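Speaker notes — Sabbath rest for people who work shifts
Linness Fellowship, evening talk, 2026-04-30

Slide 1. Opening
Say thanks for the meal. Mention that the handout has the Bible passages printed in full, so no need to look them up on phones.
Start with the question I was asked after the last talk: is it a sin to work Sundays? Don't answer it yet. Say we'll get there by way of Exodus 20 and Mark 2.

Slide 2. Where I'm coming from
I drove a delivery route out of the Tranport depot before I went into ministry. My first winter I made it to church 3 times. I felt guilty about it and I stopped answering the phone when the church called. Keep this short. It's there so the nurses and drivers in the room know I'm not talking down to them.

Slide 3. Exodus 20:8-11
Read it out loud, slowly.
Points to make:
The command covers the whole household. Sons, daughters, servants, animals, the foreigner living in town. The person with the least say over their hours is named in it.
The reason given is creation. God worked and God stopped.
Deuteronomy 5 gives the same command with a different reason: you were slaves in Egypt. Slaves don't get a day off. Have someone read verse 15 if there's time.

Slide 4. Manna
Exodus 16. Twice as much on the sixth day, none on the seventh. Some people went out to gather anyway and found nothing. Pause here. Ask who has checked the work schedule on a day off. Let them laugh, then move on.

Slide 5. Mark 2:23-28
The disciples pick grain. The Pharisees object. Jesus goes back to David and the bread, then says the Sabbath was made for man, and not man for the Sabbath.
Careful here. People hear this as "so it doesn't matter anymore." If the day was made for us, then we lose something when we throw it out. Say that twice if the room is tired.
Also mention Luke 13, the bent woman. He heals her in the synagogue on the Sabbath. Care for the sick goes on. That covers a lot of the people sitting here.

Slide 6. The Jelach survey
We handed out forms at the Jelach congregation in July and got 153 back. Of those, 70 said they work at least one Sunday a month. Don't read out the rest of the numbers, they're on the handout. The point is that this is ordinary life for a large part of the church and we plan as if it isn't.
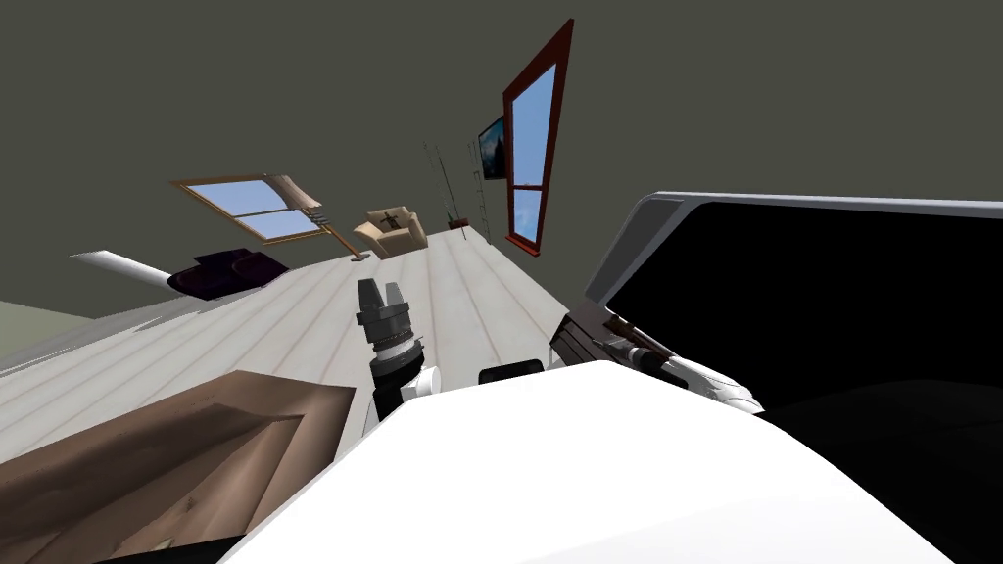

Slide 7. What a day of rest can look like
Pick the day when you get your schedule, before other things fill it. Write it down.
Start it at sundown the evening before if that suits your hours. The Jewish practice is evening to evening, and it works well for people coming off a day shift.
Do one thing with other believers. A meal counts. So does a short phone call with prayer — ten minutes is fine.
Leave the overtime list alone that day if you can afford to. Some can't. Say so plainly and don't add to it.

Slide 8. What the church can do
The midweek communion at Timmermans Hall is open to anyone who misses Sunday. Give the time and the parking directions.
Small groups: ask for one that meets mornings. Have the sign-up sheet ready at the back table.

Slide 9. Back to the question
Romans 14:5-6. One person regards one day above another, another regards every day alike. Each should be fully convinced in his own mind.
My answer: no, I don't believe working a Sunday shift is a sin. I do believe going month after month with no day given to God will wear a person down. Some here will disagree, and they can come talk to me.

Slide 10. Close
Psalm 127:2. Then hymn 326, first and last verses only.
Questions after the hymn, before coffee.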